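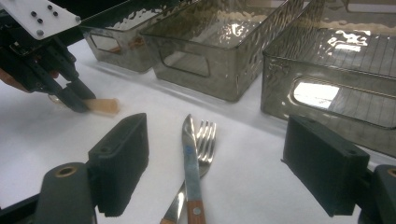 三个半透明盒子,和Kamil Krajčí聊一下午夹爪

我到Granon那间工作室的时候快下午三点了,Kamil Krajčí正蹲在桌子底下找一颗螺丝。他头也不抬,先冲我喊了一句:“你坐,别坐那把转椅,那把会往下掉!”我就站着了。

本来约的是聊控制器,结果一坐下(后来还是坐了)就全在聊夹爪。他们最近在比两套手指,一套是自己攒的,大家叫它Plulby,另一套是从Sýkora那边订的成品。桌上的题目特别家常:把刀叉收进灰色透明的盒子里。我心想这有什么难的,我女儿四岁就会了。

“对,所有来的人都这么说,”Kamil笑得很大声,“那你拿两根筷子去夹一把平躺在桌上的餐刀,刀刃那头,试试?”

他说最烦的是刀和叉叠在一起的时候。刀压着叉,你夹刀,叉跟着动;你夹叉,刀就滑下来。木柄那一段厚,好下手,金属那一段又薄又亮,指尖稍微高一点就什么都没碰到。“高一毫米就是空气,低一毫米就是在推桌子。我们有一阵子天天推桌子,桌布都推皱了。”

我问他两套到底哪套好。他不肯直接答,翻出一个本子给我看。他们每套做了96次,规则是掉了不算,碰歪盒子也不算。Plulby成了54次。成品那套的数字他用手捂着,说Hussam Hattar还在核对录像,没核完不能讲。我说那你捂什么,他说:“因为你会写啊!”

Hussam当时就坐在隔壁,戴着耳机,听见自己名字才摘下来。他管相机这一块,对我提的“盒子挺好看的”意见很大。“好看?你看它那个壁,一片一片的波纹,灯一照全是白点。深度图里盒子有时候干脆就没了。”他换过灯的位置,也把曝光压下来过,压完以后盒子是有了,夹爪自己又黑成一团。我问那为什么不换成不透明的盒子,他看了Kamil一眼,Kamil看天花板。看来这事儿他们吵过。

后来Kamil自己解释了,他说别人家厨房里就是有这种盒子,总不能上门先让人把收纳全换一遍。Hussam说道理我懂,加班的是我。两个人就这么一来一回,我光顾着记,茶都凉了。

中间Mekdes Wolde打电话进来,Kamil开了免提。她负责手指的指尖,说话特别快,我只抓到一半。大意是她觉得现在的方块指尖太“老实”,夹小圆木棍没问题,碰到平的东西就吃亏,她想把前缘削薄,再贴一层软的。Kamil问削多薄,她说你先别管,我寄过来你装上就知道了。然后就挂了。“她一直这样,”Kamil说,“但她寄来的东西一般都好用,气人。”

我还是没忍住,问能不能让我上手。他们有一把手持的夹爪,指尖也是黑色方块,人拿着操作就行。我以为会跟用烧烤夹差不多,差远了!手上感觉不到力,只能盯着看,第一下我把叉子推出去老远,第二下夹起来了,还没高兴完,叉子在半空转了个圈。试了6次,真正进盒子的就一回,还是竖着扎进去的。Kamil很客气,说比Motlow那帮客人强。Motlow来的是谁、做成什么样,他死活不肯讲。

聊到控制器已经快五点了,我的本子也没剩几页。Kamil的看法挺干脆:换控制器之前先把指尖弄明白,不然改了增益也不知道是谁的功劳。他们前年吃过这个亏,夹爪、相机、控制器一起换,成绩涨了一截,高兴了两个礼拜,回头想复现,怎么都说不清是哪一样起的作用。“现在我规定,一次只许动一个东西。Hussam挪灯都得跟我讲。”

“我没讲过。”Hussam在那边说。

Kamil转过去看他,又看了看灯。我问那54次里头有没有挪过灯,Hussam把耳机戴回去了。

临走的时候桌底下那颗螺丝找着了,在我鞋底的纹路里。Kamil说等十二月新指尖到了再叫我来,到时候成品那套的数字也给我看。我说行,那把转椅你们也修一修。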